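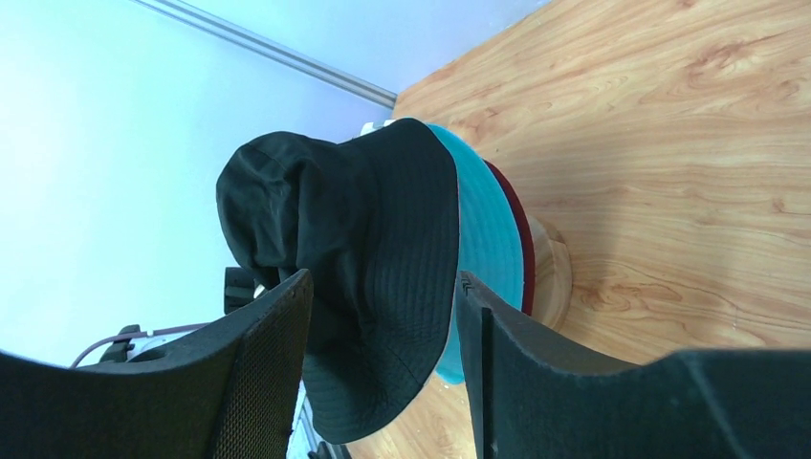 I still don't buy the stacking argument, Rory. I read your note twice and it assumes hats nest like bowls. Some do. A soft bucket hat doesn't, or not for long. Look at the black one on top of the turquoise and the dark red: its crown has slumped over to one side, and that's a pile of only three, on a round wooden stand with plenty of floor next to it. Now picture 11 of them on the shelf you're proposing for Fastholm. Whoever wants the red one lifts the other ten, and puts them back however they like.

On 03/01/2023 Rory Imrie wrote:

> Stacks are the obvious answer. One stand per size, darkest hat on top
> so the dust doesn't show on the pale ones. Hedberg does the round
> stands for 37 each and we'd fit the whole lot in half the space
> the pegs take up. Brims keep each other flat, too.

Dust shows up worse on black than on anything else I own, so I'd like to hear where that came from. As for brims keeping each other flat -- maybe, if they're all cut the same. The stitched ones hold up fine without help. It's the crowns I worry about, and your note doesn't mention crowns.

Then the price. Ten stands is close to what Isaksson quoted for the long peg rail (363, fitted), and the rail takes every hat we have without anything sitting on anything else. Valter Sjögren says the pegs leave a dent. They did, on the felt ones. Has anyone seen it on cotton?

I'd hold off ordering until June. Try one stand by the door at Clernosik and see what shape the bottom hat is in by then.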